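Sorting a mixed box of blocks and little bits and pieces
Posted in Home & Storage > Toys and Games
Viewed 131 times

Hello all, hoping somebody tidier than me can help. I've been slowly going through our blocks and general small stuff, which over the years has turned into one big muddle. There are plain coloured cubes, a speckled one with a green circle on it, little boxes, a bowl, a metal cup that I'm sure began life in the kitchen, and they all get tipped out together and all get shovelled back together.

My plan (if you can call it that) was to put everything out on the white table, pick the biggest box and see how much would go in it. The red one won. It's a nice box, sort of speckly and textured, with a round beige knob on the front, and I'd like to keep using it if I can.
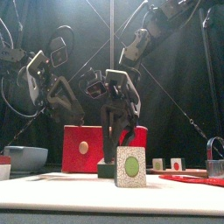

Where I get stuck is what counts as a set. Do I sort by colour, by size, or by what things are for? If I go by colour the speckled cube has no home. If I go by size, the small cubes disappear to the bottom and I never see them again. And the bowl and cup take up loads of room wherever I put them, but we do use them when the blocks are out, so I don't want to banish them to a cupboard.

I've also got a light wooden box and a white board that I'd like to bring into it somehow. I tried the sorting again on a black surface because I thought the pale things would be easier to spot, and that did help a bit. Still ended up with a heap in the middle though! 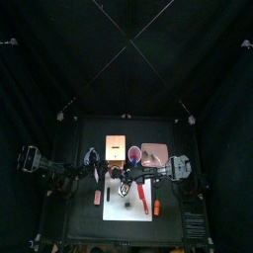 The wooden box and the white board, second go at it on the black top.

So, two things really. How do you decide what goes with what, and do you keep the odd things with the blocks or separately? I have one shelf, not a deep one, and no money to spend on fancy tubs. Thanks in advance.

JisaddenJumble

koubek_corner
Ooh, I did this in September and it took me most of an afternoon, so you have my sympathy. Forget colour. Colour looks lovely for about a day and then you're the only person in the house who keeps to it. I went by what gets used together, and it has pretty much stayed that way.

For you I'd put all the cubes in the red box, speckled one included, and call that the block box. If the small ones keep sinking, stand the cup inside the box and drop them in that. It uses up the empty space in the cup and you can lift the whole lot out in one go. You may need to check it fits under the lid, if yours has one – mine was a finger's width too tall and I had to swap it for a shorter one.

The bowl I'd leave out on the shelf as a catch-all. Anything you find under the sofa goes in the bowl, and when the bowl is full you have a little sort. I used to try to put each piece away as I found it and I just didn't, they lived on the windowsill.

As for the wooden box, could that be for the odd things? Anything that isn't a block and isn't rubbish. I'd give yourself a limit of one box, and when it won't close something has to go. I got rid of 21 bits that way and I couldn't tell you now what a single one of them was.

Oh, and the board, keep it flat underneath everything. Mine slides out and we build on it, then if dinner's ready the whole thing can be carried off without knocking the tower over. Well, most times.

oltia_attic
Just measure the shelf first. People always leave that till last.

semoddale_shed
I'm going to disagree a little about colour, because it does work if you only have a few pieces. We have 20 blocks in total and they go back in colour rows, and my youngest likes doing it. With a bigger pile I wouldn't bother.

The surface is worth thinking about too. You said the black one made the pale things easier to see, and I found the same, but then I lost all the dark green ones on it! I have an old tray now, a wooden one, and I only take out what fits on it. The rest stays boxed up. It's slower but you never face the whole mountain at once, and you can stop halfway and slide the tray onto the shelf.

Also write on the bottom of the boxes what's meant to be in them. Not the front, it looks messy and the pen rubs off where you hold it. I've done 4 of ours so far and keep meaning to do the others.

JisaddenJumble
Thank you, that's really useful. Cup inside the red box is going to be tried tonight. I have measured the shelf and the wooden box only goes on sideways, so I might have to put the bowl on top of it. Will have a hunt for a tray as well.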